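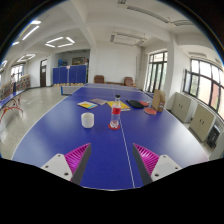
Mesa de ténis de mesa de cor azul, em recinto interior. A linha central branca é usada no jogo de pares.

A mesa de ténis de mesa é a superfície sobre a qual se joga o ténis de mesa. Tem forma retangular, com 2,74 m de comprimento e 1,525 m de largura, e fica a 76 cm do chão. A rede, de 15,25 cm de altura, divide a mesa em dois campos iguais.

Superfície
A superfície deve ser escura e sem brilho. O verde foi durante muito tempo a cor mais comum, e o azul tornou-se depois frequente nas competições. Uma bola deixada cair de 30 cm de altura deve saltar cerca de 23 cm, em qualquer ponto do tampo.

Linhas
As linhas laterais e de fundo são brancas e têm 2 cm de largura. A linha central tem 3 mm e serve só para o serviço nos pares.

Uso em clubes
Em Daza, o clube Reris mantém 7 mesas na sala principal e quatro na sala de treino. O fabricante local Pistirer produz o modelo Clidum, dobrável e com rodas, que se encontra também em escolas da região. A limpeza faz-se com pano húmido, sem produtos abrasivos.

Ver também: Raquete de ténis de mesa; Rede (desporto)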